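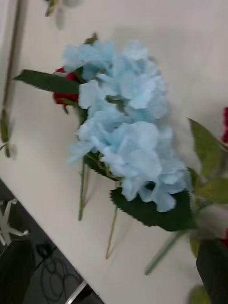

Wrist camera during a fast move over the flowers. Blur as found.

September 2022

Second full day with the Katside two-arm kit on loan. Left off last night with the left arm losing its tool offset after every restart. Fixed by 9:30. The offset is stored in the controller profile and the profile has to be saved from the pendant screen. Saving from the laptop gives a confirmation message and writes nothing. Page 13 of the manual covers this in a footnote. Sent it to Do-yoon Kwak at Lukoševičius, who handles the loan units, and got a reply before lunch that it is known and will be changed in the next release. No date for the release.

Wrist cameras next. At default exposure they smear badly in any travel move at more than half speed. The florets on the hydrangea stay readable as shapes but the edges go soft, and thin stems are worse. Shortened the exposure and the picture went dark at the far end of the table. Compromise is to slow the last part of the approach and only trust images taken there. Costs cycle time. Asked whether the camera can be swapped for one with a global shutter and was told the mount is standard but the driver is theirs, so in practice no.

Artificial flowers are still the main test piece. Dilek wanted something closer to what Prollcombe would pay for, and stem assembly for shop displays is on their list. Stems are long, light and springy, the heads are soft, the leaves catch on everything. A good bad part, as Wayne puts it.

Task as written up for the quote: pick a stem, add it to the bunch, keep the cut ends together, put the bunch down without splaying it. Ran the picks with each arm alone first, then both.
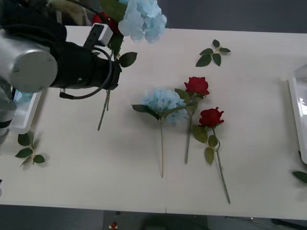
Grip force is set per object in Transtead, the software that ships with the kit. Range is wide enough. At the low end a bundle rotates in the fingers when the wrist turns. At the high end the stems hold but whatever leaf is trapped comes out creased. I settled at a value a little under the middle and added a short pause after closing. The pause made more difference than the force did. Payload is listed at 500 g and we are nowhere near it, so the limit on this job is contact area. The stock fingers are hard and narrow where we need them wide. Softer pads are a paid option. Asked for the price list again.

The cable at the gripper needs attention. It goes out in a wide loop and comes back under the wrist, and the loop is long enough to brush the hydrangea head on a low approach. Tanner Friesen says the production units have it clipped tighter. I would like to see one. For now I have blocked wrist angles past the point where the cable swings over the work, which also blocks two of the better approaches to a rose with leaves on one side.

Calibration between the arms: touched both tips to the same mark in four places on the table. Three agreed well. The fourth, over the seam where the table sections meet, was off in height. Put a straightedge across and the table has a step there. Our fault, not theirs. Shimmed the leg, repeated, good.

Lunch at the bench. Call with Yavuz Gündoğdu about the support contract. The basic tier covers software faults with an answer the next working day. Parts are extra. The upper tier adds remote sessions and a loaner arm, and he was open that most customers take basic for the first year. I asked what happens to the licence if a customer moves the kit to another site. It moves with the controller serial number. That should be in the quote in writing and at present it is absent.
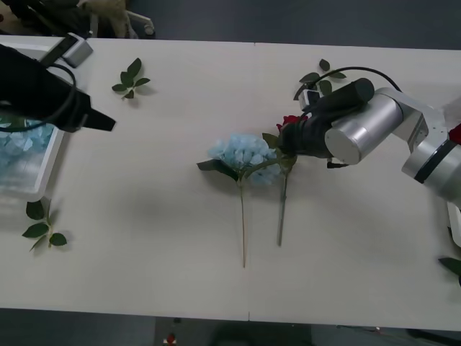
Rose picks near the blossom are more repeatable than picks at mid-stem. The bloom gives the detector something red and compact to find, and the stem follows behind with less whip. The drawback is that the fingers close among the leaves. Mid-stem picks look cleaner on screen and fail more often, mainly when another stem lies close alongside. The detector merges parallel stems into one line. Spreading the flowers out by hand cures it and defeats the purpose.

Loose sprigs of leaves on the table are a separate problem. Transtead labels them as part of the nearest flower if they are close and as unknown if they are not. Unknown items are left alone, which suits me. I would rather have a class of my own for them. You can add classes, but training runs on the vendor's server and is billed by the job. Noted under running costs.

Arm-to-arm clearance is handled with a shared zone in the middle of the table. Only one arm may enter at a time. Safe, slow. There is an advanced mode that checks the real geometry, and it is locked on loan units. I can't review what I can't run, so the report will say so.

After three o'clock, fine positioning around a plant stem. Wayne's request, for the growers who keep asking him. Fingers open, come in on both sides, stop clear of the stem, hold. No grip on the first passes.

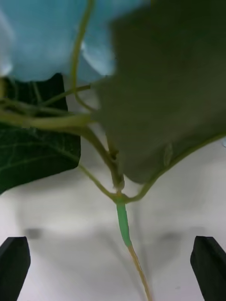
Centering between the fingers is done from the wrist image. With a plain background below it does well, even on a thin tan stem. Where the stem has the mint-green covering the edge is sharper and the software locks on faster. Leaves close to the lens are the trouble. A big one out of focus takes up a corner of the image and the distance estimate jumps, then settles when the arm backs off. Added a rule in the script to reject any estimate that changes by more than a set step from one image to the next. Crude, works for now. Tendrils are ignored completely by the detector. For anything that has to avoid them, that would need solving first.

Emergency stop tested again from both sides at the end of the day, both arms. Recovery after a stop is well thought out: it asks before opening the gripper and shows which arm still has a part in hand. Best piece of the interface so far.

Open items for tomorrow. Pad price from Do-yoon. Licence transfer wording from Yavuz. Clip for the left cable, there are some in the drawer under the vise. Repeat the bundle release at lower height with the pause doubled. Ask Dilek if Prollcombe needs the wrist images stored or only the pass and fail log, as the disk in the controller is small and I would have to quote for a bigger one.

Profile saved from the pendant. Checked it after a restart and the offset is still there.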